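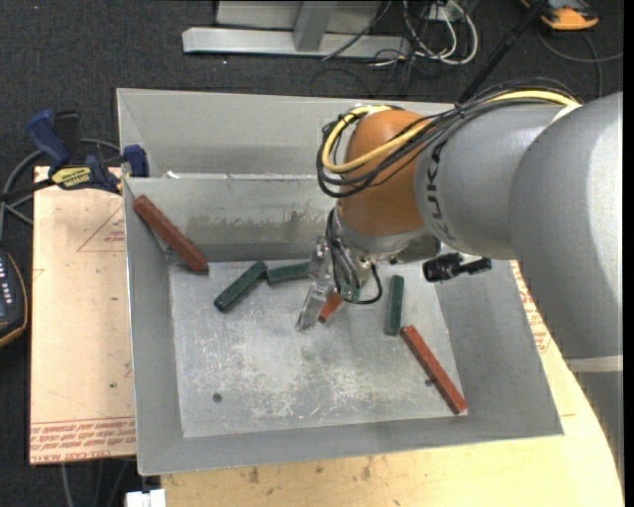 Six blocks in a gray bin, three reddish brown and three dark green.

Spent the morning picking paint for the rental. Thread on what I learned about buying leftover and mistinted paint, in case you have a porch or a shed to do this summer.

1/ Most paint stores keep a shelf of mistints near the mixing counter. At the Rothe Street store it's by the back door. Gallons there were marked down to 4 dollars on Monday.

2/ Dark greens and brick browns show up a lot. Whites go fast. If you want white, ask when they restock the shelf and go before lunch.

3/ Read the label for sheen. I once brought home a high gloss for a bedroom ceiling. Every bump in the drywall showed.

4/ Exterior paint stays outside. Interior paint on a porch rail will peel by the second winter. I have done this.

5/ You can mix two cans if they're the same type and the same sheen. Pour both into a 5-gallon bucket and stir for longer than you think you need to. Keep a jar of it for touch-ups, you won't match it again.

6/ My porch is 199 square feet. One gallon did the first coat with a little left in the can. The second coat took most of another gallon.

7/ Primer is where I pay full price. I use the Kestine gray under dark colors. It's 40 dollars and I've stopped looking for a cheaper one.

8/ Total for the porch, including brushes and a new roller, came in well under the 500 I had set aside. The rest is going to the gutters.

9/ Someone asked about old cans from the basement. If it smells sour or has lumps after stirring, don't use it. Check your county's drop-off days.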